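件名：Zavetine 変換で、手差し観察区間が把持動作として学習用エピソードに入る
状態：解決済み（派生作業あり）
優先度：高
種別：データ品質
対象：手持ちグリッパ収録、課題「プラグ差し込み（卓上ランプ台）」、7月収録分
起票：Wilma Gunn
調査：Lowri Sayce

概要

課題「プラグ差し込み」の収録は、把持具を持つ側と、プラグを素手で扱う側の二人で行う。観察区間では把持具の指を開いたまま台のほうに向けておき、素手の側がプラグを差込口に近づける。この区間の行動ラベルは「観察」、指幅は開き固定になるのが正しい。

Zavetine の変換後データでは、この観察区間の一部に「閉じ」「把持」が付いている。指幅の系列も途中で大きく落ち込み、また戻る。収録側の操作記録には該当する開閉がない。このまま学習に回すと、物体から離れた位置で空中を掴む動作が正例として入る。
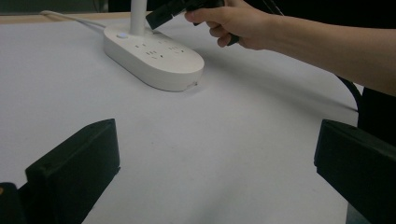 Sernton 研究所 自律操作部 デモ収集グループ

影響範囲

7月収録分の対象課題は1425件。変換後の指幅系列と操作記録を突き合わせたところ、241件で不一致が出た。不一致はすべて Oyelaran 棟の作業台Bで収録したもので、作業台Bの母数は497件になる。作業台Aの分には一件も出ていない。

変換は途中で止まらず、終了コードも正常を返す。品質レポートの「指幅欠損」「軌跡途切れ」の欄にも出ない。発見の経緯は、Gunn が学習前の目視確認で開閉の回数が多すぎるエピソードに気づいたことによる。自動検査だけでは通過していた。

再現手順

1. Zavetine の作業領域に、作業台Bの収録を一件取り出す。観察区間が最初に来るものを選ぶと確認が早い。
2. 標準の設定で変換する。指幅の出所は既定値（映像推定）のままにする。
3. 出力された指幅系列を Clunance で開き、映像と並べて再生する。
4. 素手で持たれた黒いプラグが指先の間の上方に入るあたりで、指幅が急に小さくなる。
5. 同じ収録を、指幅の出所をエンコーダに切り替えて変換する。落ち込みは出ない。

期待する結果：観察区間を通して指幅が開きのまま保たれ、行動ラベルが「観察」になる。
実際の結果：プラグが視野に入っている間、指幅が閉じ側の値をとり、行動ラベルが「閉じ」「把持」「開き」と遷移する。

環境

把持具：手持ち型、二指。指は左右とも黒、角のあるブロック形状。
カメラ：把持具側に固定。画面の下側に左右の指が常に入る。
作業面：白。
対象物：白いランプ台。上面に差込口とボタンがあり、支柱が立つ。白い細いケーブルが台の後ろ側から出る。
プラグ：黒、黒いコード付き。
変換：Zavetine 標準設定。
注釈：Clunance、課題テンプレート「差し込み」。

調査記録

9:40　Sayce
担当を引き継いだ。最初に疑ったのは時刻同期。把持具のエンコーダと映像の時刻がずれていれば、別の区間の閉じ動作が観察区間に重なって見える可能性がある。作業台Bの収録から開始時の合図（指を二度開閉する）を抜き出し、映像側とエンコーダ側の立ち上がりを比べた。差は一コマに収まる。作業台Aと変わらない。同期は原因から外す。

10:25　Sayce
次にエンコーダの原点。把持具を作業台間で入れ替えて使っているので、原点合わせを飛ばした個体があれば全体に偏りが出る。ただし偏りであれば区間全体がずれるはずで、今回のような局所的な落ち込みにはならない。念のため作業台Bの把持具で全開と全閉を取り直した。登録値との差は許容内。これも外す。

なお、再現手順の5で正常になることからも、エンコーダ側の値は信用してよい。映像推定側に絞る。

11:10　Gunn
補足。映像推定を既定にしたのは、収録の初期にエンコーダの記録が落ちる個体があり、その穴埋めに使っていたためです。現行の把持具はすべて記録が残るので、既定値を戻すこと自体に異論はありません。ただ、他の課題で映像推定を前提にした検査が二つ動いています。切り替えるだけだとそちらが黙って無効になるので、原因は先に特定してください。

11:55　Sayce
了解。映像推定の中間出力を有効にして、不一致の大きいものから順に見ている。

推定の流れは次のとおり。まず画面内の暗い領域を抽出する。次に、そのうち指の候補となる塊を左右に一つずつ選ぶ。最後に左右の塊の内側の縁どうしの距離を求め、校正表で指幅に直す。

白い作業面では暗い領域がよく分離するので、通常は安定する。ところが観察区間では、黒いプラグと黒いコードが同じ暗さの塊として拾われる。プラグは左右の指の間の空いたところの上方に来るため、内側の縁の候補になる。選択の条件が「内側に最も近い縁を持つ塊」になっており、下端に接しているかどうかを見ていない。

13:30　Sayce
中間出力の塊の境界を確認した。プラグの先端が支柱の近くにあるとき、塊の左端が指の内側の縁として採用されている。推定指幅が落ち込む時間帯と、プラグの塊が候補の一位になる時間帯は一致した。

作業台Aで出ない理由も分かった。作業台Aの差し込み課題は白いプラグで収録している。暗い領域に入らないので候補にならない。把持具と撮影条件は同じで、違いはプラグの色だけと見てよい。

14:05　Gunn
収録指示書を確認しました。プラグの色の指定はありません。「一般的な二極または三極のプラグ」とだけ書いてあります。外観の多様性を確保する目的で色は自由にしてあるので、黒を禁止する方向の対処は採りません。変換側で直してください。

14:20　Sayce
同意。変換側で対処する。

背景側の暗い領域も一応確認した。作業台Bは台の奥が暗く写る。上端に接する塊は以前から除外されており、今回の不一致には関与していない。奥の薄茶色の板状の部分は抽出のしきい値より明るく、問題にならない。

対象物だけが写っている時間帯も見た。台の上面の差込口は黒い小さな穴として抽出されるが、面積が下限を下回るため候補に残らない。ボタンと支柱は白いので抽出されない。台の周囲の影は灰色で、しきい値に届かない。静止した対象物に由来する誤りは今のところ見つかっていない。
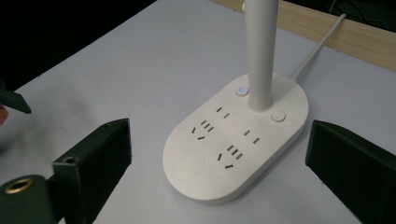

対処（第一次）

指の候補を選ぶ条件に、次の制約を加えた。

・塊が画面の下端、または左右端の下側に接していること。
・左の指は画面左半分、右の指は画面右半分に重心があること。
・前のコマで採用した塊と、面積および位置が連続していること。
・制約を満たす塊が左右どちらかで見つからない場合、そのコマの推定値は欠損とし、前後から補間しない。

四つ目が従来との大きな違いになる。従来は見つからない場合に次点の塊を採用していた。これが誤った値を正常値として出力する入口になっていた。欠損のまま出せば、品質レポートの「指幅欠損」に数えられる。

あわせて、エンコーダ値と映像推定値の差を毎コマ記録する欄を出力に追加した。差がしきい値を超えた区間は「指幅不一致」として品質レポートに載せる。行動ラベルの付与にはエンコーダ値を使い、映像推定は検査専用とする。Gunn の指摘にあった二つの検査は、推定値の欄名を変えていないので引き続き動く。

16:15　Sayce
作業台Bの497件を再変換した。不一致は51件に減った。行動ラベルはエンコーダ値に切り替えたため全件で正常だが、映像推定の検査にまだ引っかかるものが残っている。検査側の誤りを放置すると、今後の収録で本当の不一致が埋もれる。チケットは開けたままにする。

16:40　Gunn
残った分をいくつか見ました。どれも素手の側の人が台にかなり寄っています。腕が右から入って、右の指のすぐ上に黒い服が写る並びです。コードも右側を回っています。左から腕が入る収録は一件も残っていません。

17:05　Sayce
そのとおりだった。右端で、服の暗い領域と右の指の塊がつながっている。つながった塊は下側で端に接しているので、一つ目の制約を通る。重心も右半分に入る。位置の連続性も、服がゆっくり動く場合には破れない。結果として、内側の縁が指の縁から服や腕の下のコードの縁に移る。

収録側の位置取りを変えれば避けられるが、ここも多様性の観点から指示は増やしたくない。腕がどちらから入るか、服が視野にどの程度かかるかは実環境でも揃わない。

対処（第二次）

指の形状は既知なので、領域の塊で選ぶ方式をやめ、画面上の固定範囲で指の内側の縁を探す方式に替えた。指は把持具に固定されており、カメラとの相対位置は開閉方向にしか変わらない。したがって、縁が現れうる範囲は校正時に決められる。

範囲の決め方は次のとおり。

1. 把持具を無地の面に向けて置き、全開から全閉まで三往復させる。
2. 各コマで左右の指の内側の縁を手動または半自動で指定する。
3. 縁が通過した領域の外周に余白を付け、探索範囲として保存する。
4. 範囲の外にある暗い領域は、つながっていても参照しない。

範囲は把持具の個体ごとに持つ。把持具の固定部を外した場合、カメラを付け直した場合は取り直しになる。この点は収録手順書の「機器の交換」の項に追記した。

探索範囲の上限を指先のすぐ上に置いたため、上方に来るプラグは範囲に入らない。服とコードは右の指の上または外側にあるので、同様に外れる。
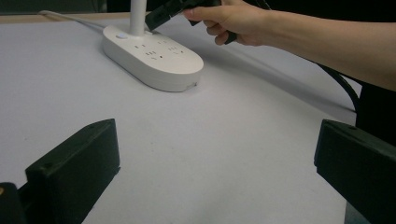 範囲方式で同じ497件をもう一度変換し、検査の結果を比べた。第一次対処で残っていた51件はすべて一致に変わった。新たに不一致になったものはない。作業台Aの分も、第一次対処の前後で値が変わっていないことを確認した。

ただし、プラグを差し込む段階で指が台に近づく収録では、素手の指先やコードが探索範囲に入る可能性が残る。今回の対象には該当がなかった。範囲内に縁の候補が二本以上見つかったコマは、値を出さずに欠損にする。欠損が続く区間の長さをレポートに出すようにしたので、該当があれば件数で分かる。

注釈側の確認事項

調査中に Clunance のラベルにも不揃いが見つかった。原因は別だが、同じ収録に関わるので記録する。

対象物のクラス名

同じ対象物に「電源タップ」と「ランプ台」の二つが付いている。支柱が上に切れて写る視点では、注釈者によって判断が分かれる。上面に差込口があるので、どちらの名前も誤りとは言いにくい。学習側では差し込み先の物体として一つに扱いたい。

統一名は「差込口付きランプ台」とした。旧ラベルは変換時に読み替える。元の注釈ファイルは書き換えない。

差込口の番号

差込口の群に、画面の左から順に番号を付けた収録と、支柱に近いほうから付けた収録がある。視点によって二群に見えるものと三群に見えるものがあり、左からの順では同じ口に別の番号が付く。台の向きも収録ごとに斜めの角度が違う。

番号は画面上の並びで決めないこととする。支柱と電源ボタンを基準にし、電源ボタンのある側の端を始点として長軸方向に数える。基準が視野に入らないコマでは番号を付けず「不明」とする。縁の小さな欠けのような個体の傷は、向きの手がかりとして使わない。同型で傷のない台に移したとき、番号の規則が成り立たなくなる。

ボタンの点灯状態

電源ボタンの点灯を初期状態の属性として記録している注釈者と、していない注釈者がいる。差し込みの成否とは別の属性なので、混同しないよう独立した欄にする。値は「点灯」「消灯」「判別不能」の三つ。光って見えても反射の可能性があるコマは「判別不能」にする。点灯色は記録しない。

観察区間の終点

終点の定義が揃っていなかった。プラグが差込口に接触したコマを終点とする人と、素手が画面から出たコマを終点とする人がいる。前者に統一する。接触の瞬間が支柱や手で隠れている場合は、隠れる直前のコマを終点の候補とし、確度を「低」にする。プラグを口の上で構えているだけのコマから、差し込み済みとは判断しない。

Gunn のコメント

差込口の番号について一点。電源ボタンに似た丸いボタンがもう一つ写る収録があります。白くて光っていないほうです。始点の基準を「丸いボタン」と書くと取り違えるので、規則の文面では電源記号のあるほうと明記してください。記号が潰れて読めない場合は、支柱との位置関係で推測せず「不明」で構いません。不明が増えるのは承知しています。

Sayce の返信

文面を修正した。Clunance のテンプレートの説明欄にも同じ文を入れた。既存の注釈への適用は、差込口番号を学習に使う時点で行う。現在の学習設定では番号を入力に含めていないため、再変換を待たせる理由にはしない。

学習側への申し送り

・7月収録分の旧変換結果は使用停止。保管場所は残すが、読み込み一覧から外した。
・再変換分は版番号を一つ上げてある。旧版と混ぜて読み込むと Zavetine がエラーで止まる。
・観察区間は行動の模倣対象に含めない。文脈入力としてのみ使う。設定の「観察区間を損失計算から除外」を有効にすること。
・旧版で途中まで学習したモデルがある場合、続きから再開せず初期状態からやり直す。241件の誤ラベルを含んだ重みを引き継ぐ利点がない。
・作業台別の評価を必ず出す。全体平均だけでは今回の偏りは見えなかった。

検査の追加

今回の見落としに対して、変換後の自動検査に次を加えた。

エンコーダと映像推定の差。一区間でも連続してしきい値を超えたら警告。
「観察」ラベル内の開閉回数。一回でもあれば変換を失敗扱いにする。
作業台ごとの不一致率。他の作業台との開きが大きい場合に警告。
探索範囲の有無。把持具の個体番号に対応する範囲が登録されていなければ変換を始めない。

四つ目は運用に影響する。新しい把持具を持ち込んだその日に変換まで進めるには、収録前に範囲の登録を済ませておく必要がある。登録用の手順は Oyelaran 棟の共有端末に置いた。

クローズ条件の確認

観察区間に「閉じ」「把持」が付かないこと：確認済み。1425件すべてを新しい検査に通し、失敗は出ていない。
映像推定の不一致が残らないこと：確認済み。
旧版が読み込まれないこと：確認済み。学習側の端末で意図的に混在させ、停止することを見た。
注釈規則の改訂：テンプレート反映済み。既存注釈への適用は派生チケットへ。
手順書の改訂：反映済み。

派生チケット

a. 差込口番号の再付与（担当：Gunn、期限なし）
b. 指先と素手が近接する収録での探索範囲の評価（担当：Sayce）
c. 暗い領域の抽出しきい値を把持具の色に依存しない形に直すか検討（担当未定）

最終コメント　Gunn
bについて、次の収録で差し込み直前まで把持具を寄せたものを何件か入れます。腕が右から入るものと左から入るものを両方用意し、プラグは黒のままにします。結果は派生チケットのほうに書いてください。本件は閉じます。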